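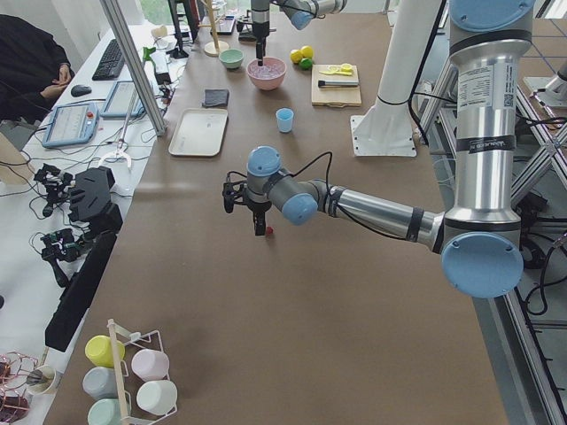 Week 9 – Work surfaces: height, reach, light

Notes for the session of 3/31/21. Read before you come. Slides are on the course page, these notes are fuller than the slides in places and thinner in others.

Reading: Holst, chapter on benches and tables (scan is in the folder, the page order is off, 309 comes before the facing page, sorry). Skip the part on drafting tables unless you are doing the studio option.

1. Where we were

Last week – seated posture, chair depth, why seat height gets set first and table height second. Most of you got this right on the short paper. Common mistake: measuring elbow height with shoulders raised. Shoulders down, upper arm hanging, THEN measure floor to underside of elbow. With shoes on if the work is done with shoes on.

2. Table height

Depends on the task, not just the person. Old rule of thumb still holds up fine:
- fine work (beading, small repairs, hand lettering): above elbow height, forearms supported
- light work (sorting, packing, folding): a little below elbow
- heavy work (kneading, planing, anything you lean into): well below elbow, you need body weight over it

Trouble starts when one table does all three. Typical community kitchen or school craft room. Fixes, cheapest first: a platform on top for fine work, a floor board for shorter people, two tables at different heights, adjustable legs. Set the table for the tallest regular user and raise everybody else. Going the other way means the tall person stoops all day and you can't dig a hole in the floor.

Height of the work is not height of the table!! A deep mixing bowl lifts your hands well over the surface. Same for a vise, a sewing machine, a stack of trays. Measure to the hands. This was the most missed question in November.

3. Reach

Two zones. Draw them, don't just memorize.

Normal zone – swing the forearm with the elbow close to the body. What you touch all the time goes here.
Maximum zone – arm straight out, no leaning. Things you need now and then.
Past that you are leaning or walking. Fine for storage, bad for anything repeated.

The two forearm arcs overlap in front of the body. That overlap is the best spot on the whole table and people fill it with the phone and the coffee. Both-hands work belongs there.

Long tables: length is cheap, depth is not. Anything at the back of a deep table against a wall is lost space. If people work from both sides then depth is OK but check that they aren't both reaching into the same middle strip at once. Shared bins at the ends work better than shared bins in the center, except for small groups. We will argue about this in class, Mogens Eyvindsson disagrees with me and he is going to tell you why.

4. Light

Daylight from the side if you can get it. Window straight ahead = glare, eyes keep adjusting between bright glass and darker work. Window behind = your own shadow on the work. Side light with the window on the left for right handed people, reverse for left handed. Matters most for writing and cutting.

If the window has to be in front: blind that comes down to eye level, or turn the table a quarter turn, or seat people along the long sides so they face across. Usually the quarter turn is free.

Surface color. Very glossy white tops throw light back up into the eyes. Mid tones are easier over a long day. But dark work on a dark top is miserable (try black thread on walnut) so keep a pale mat around. Lamp goes on the side opposite the working hand.

5. Case: the Flilten sewing room

Room refitted on a budget of 4,000, 11 stations. Plan is in the folder. Before: one row of desks facing the windows, cutting table in the far corner. After: desks turned, cutting table moved to the middle and raised on blocks, thread racks brought in from the back wall to the table ends.

Over the next term the room logged 367 complaints cards, down from the term before, and most of what was left was about noise. We did not touch noise. Be carefull reading too much into this – enrollment also dropped. What would you need to know before you called it a success? Come with an answer.

The blocks were a mistake by the way. Fine for height but the table rocked whenever two people were cutting. Replaced with longer legs later on.

6. For next time

Pick one table you use every week. Home, work, anywhere. Hand in one page:
- your elbow height, standing and sitting
- table height, and working height at the hands
- sketch from above with both zones drawn on
- where the light comes from at the time of day you use it
- one change you could make for free, made, and what it was like after a few days

Sketches by hand please, to scale if you can mange it. Pencil is fine. No floor plan software.

Studio option people: same thing but two users, one table, at least a hand's width between their elbow heights. Sign up with Oluf Holst for the measuring kit, there is only one and the tape goes back in the box.

Next week storage and shelving. Bring the sketch even if the page isn't finished.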